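4.2 The open-day demonstration

The second part of the evaluation took place during the January open day at the Aswood laboratory. Visitors were admitted in groups of 6 and stayed for one session each. A session consisted of a short talk, a run of the kitchen task in simulation on the large display, and a period in which visitors could ask for the run to be repeated with a different starting layout. The physical arm was not used. The simulator was Clundis, in the version described in Section 3, and the policy was the one trained with the Wendance schedule. No parameters were changed between sessions.

The kitchen used for the demonstration is the single-wall layout from the training set, with a marble worktop and the usual small appliances. It was chosen over the two newer layouts for its rendering speed on the display machine. Visitors saw the view from in front of the worktop, and the operator could change the viewpoint on request. Figure 3 gives one such view, with the arm extended over the blender.

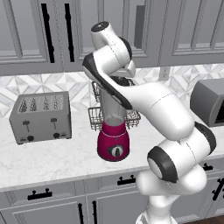 Figure 3. Simulated kitchen used at the open day. The end effector is above the blender; the wire basket stands behind it.

Approach poses of this type were the part of the task on which visitors commented most. From the front, the wrist and the upper links hide much of the blender jar, and several groups asked how the position of the jar was known. The policy receives the object poses from the simulator and does not depend on the displayed view. This was explained in the talk, but the question came up again in most sessions, which suggests that the explanation should be given while the arm is over the blender and not before the run starts.

A total of 90 runs were shown over the day. Each run was limited to 395 control steps, after which the layout was reset whether or not the task had been completed. The step limit is the same as in Section 4.1, so the two sets of runs can be compared directly. Starting layouts were drawn from the held-out list. Where a visitor asked for a particular arrangement, the operator selected the nearest entry on that list and noted the request in the session log.

Runs were scored by the procedure of Holmgren, with one change. In the original procedure a run is stopped at the first contact between the arm and an object other than the target. We allowed such runs to continue and marked the contact in the log, as stopping early would have left visitors with very little to watch. The marked runs are treated as failures in all the results reported below. Scoring was done from the log by Maj-Britt Sundqvist, who was not present at the sessions and did not know which layouts had been requested.

A second group of comments concerned the basket. The rack has two tiers of thin crossed wires, and the gripper has to work close to the upper one. Visitors who had asked for a view from further along the worktop could follow this more easily, with the rack to the right of the arm and the round black lid lying on the marble beyond it. The contact model treats each tier as a set of thin rods. It is slow to evaluate, and the display fell behind the controller by roughly 3 seconds when the fingers came near the wires. The logged times are controller times and are not affected.

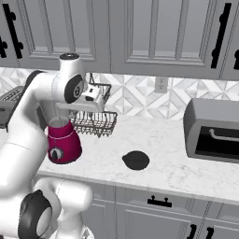
4.3 Results by starting layout

Results are grouped by the position of the lid at the start of the run. Layouts requested by visitors are listed separately, as they are not a random sample of the held-out list and should not be pooled with the rest.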